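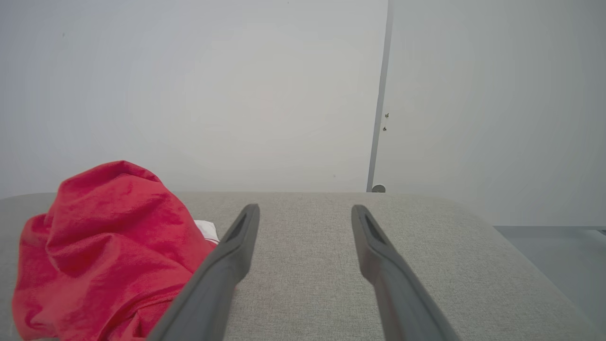 Blog > Household > Baking

Rye crackers, second batch

July 2022

The first batch of rye crackers went into the trash. The dough was rolled too thick, the edges burned, and the middles stayed soft. I made a second batch for the family picnic at Fleltham and changed two things, the thickness and the resting time. The results were good enough to write down.

The formula is 200 grams of dark rye flour, the same of all-purpose, a teaspoon of salt, olive oil, and enough water to bring it together. I use Bako flour for the rye. It is milled a little coarser than the store brand and takes up more water, so hold some back and add it by the spoonful. The total weight of my dough was 679 grams, which is more than one person should roll in an afternoon. Half would have done.

Rest the dough for an hour, covered. The first time I gave it ten minutes and it sprang back under the pin every time I let go. After an hour it stays where you put it.

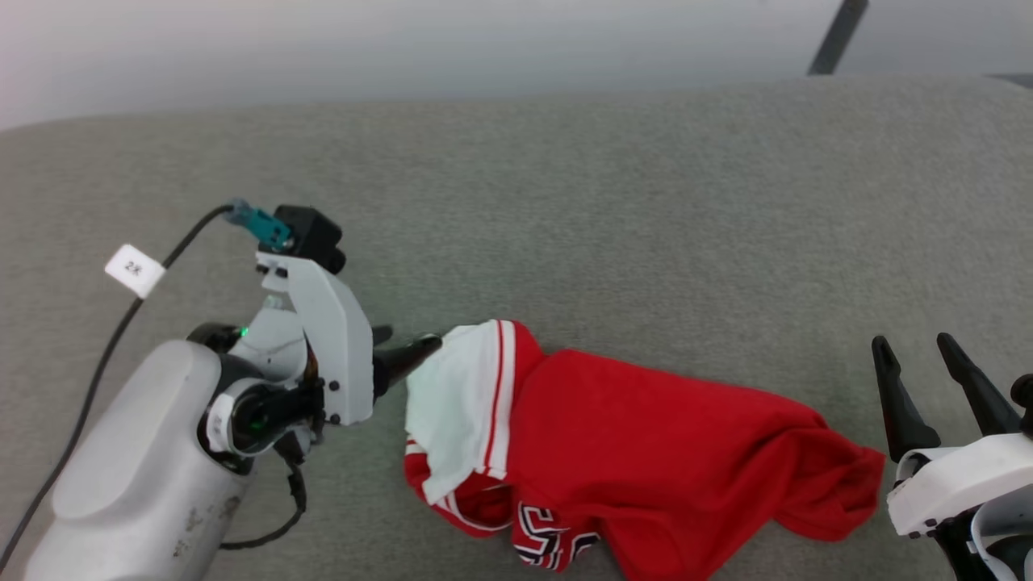 Rolling is the slow part. I cut the dough into six pieces and rolled each one between sheets of parchment until the pattern of the counter showed through. A ruler put it at 2 mm. Any thicker and you get flatbread. Peel off the top sheet, prick the dough all over with a fork, and score it before baking – a pizza wheel works better than a knife, which drags.

Bake at 400 degrees for 15 minutes, turning the tray halfway through. My oven runs hot at the back left corner, so the tray gets turned again near the end. Take the crackers out when the edges are brown and the centers still bend slightly. They firm up on the rack.

I tried three toppings:

Caraway and coarse salt. The best of the three.
Sesame. Fine, but most of it fell off in the tin.
Grated hard cheese. Good on the day, stale by the next morning.
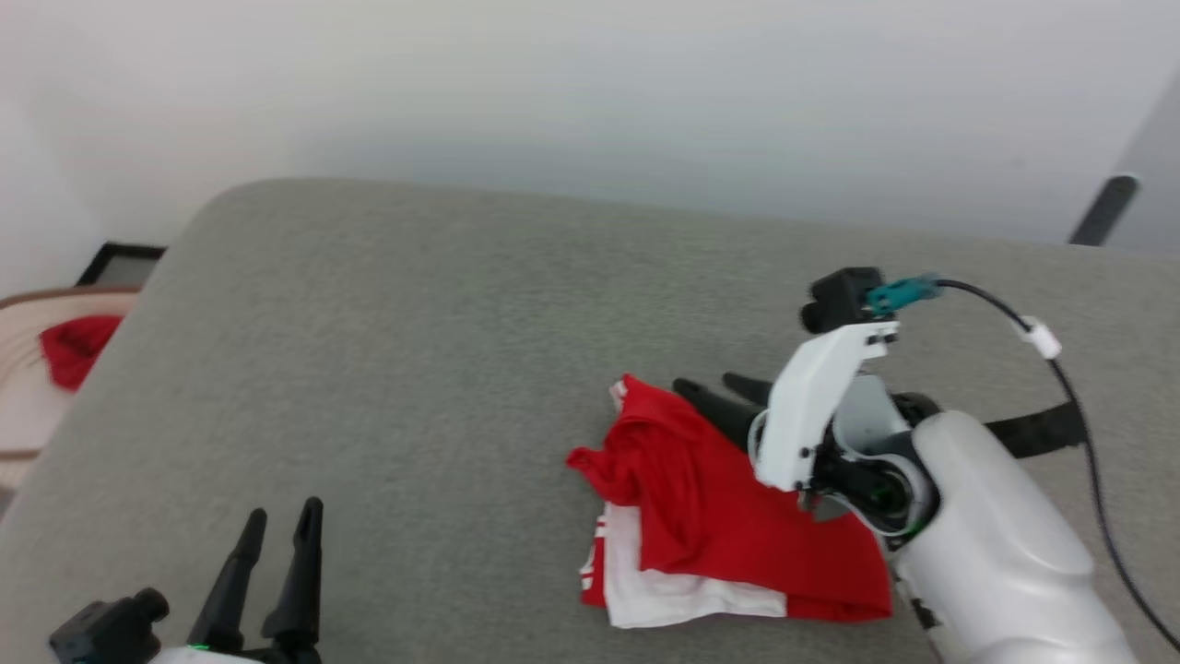 Photo: Burkora

For the trip I packed them on edge in a cookie tin with a folded paper towel at each end. The road past Bistbridge is being resurfaced and is mostly gravel for now. Four crackers broke, all of them from the cheese layer.

My aunt brought her cucumber dip and the caraway crackers were gone before the corn was off the grill. My brother said they needed more salt. He says this about everything, but I tried one again with that in mind and he has a point. Next time it will be a teaspoon and a half in the dough, with the same amount on top.

Storage: the plain ones kept for nine days in a closed tin. I have not tried freezing the dough – there was none left to freeze.

Recent posts
Sourdough discard waffles, revised
What to do with too many radishes
Cleaning a cast iron griddle
Picnic packing list
Cold noodle salad for a crowd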